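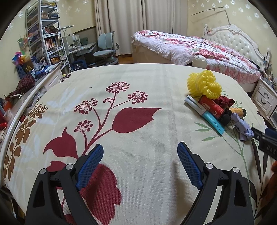 The hand-held gripper over a bed in one of the homes used for the tidying work. The blue fingertip pads carry a fine diamond grid.

Alois Hauser's group at Stakel wanted to know how much a robot could learn about tidying without a robot in the house. People carried a two-jawed gripper from room to room, picked things up with it and put them away, while a camera on the tool recorded each grasp. The recordings then trained an arm in the lab at Harries.

The group ran the work in two parts. In the first, every demonstration was made on the same bench, with the same objects. In the second, the same number was spread over 100 homes, and people worked with whatever was lying on the bed or the desk. A bath loofah, a crumpled cloth and a small black cap can all end up on one bedspread, and each needs a different grip.

Both versions of the trained arm were tested on 195 pickups in rooms neither had seen. The home-trained version did better on nearly every kind of object. The gap was widest for soft things on patterned fabric. The bench version often closed its jaws on a printed leaf or flower.

"We had assumed the cloth was the hard part," Hauser says. "A lot of the trouble was the bedspread."

Small cylinders remain a problem. They roll when one pad touches before the other, and the arm seldom recovers on a second try. Demonstrators correct for this with a turn of the wrist, and the model has picked up only some of that.

Hauser's group plans to repeat the test in June at Disdale, with 5 new arms and the same gripper design. The training recordings will stay as they are.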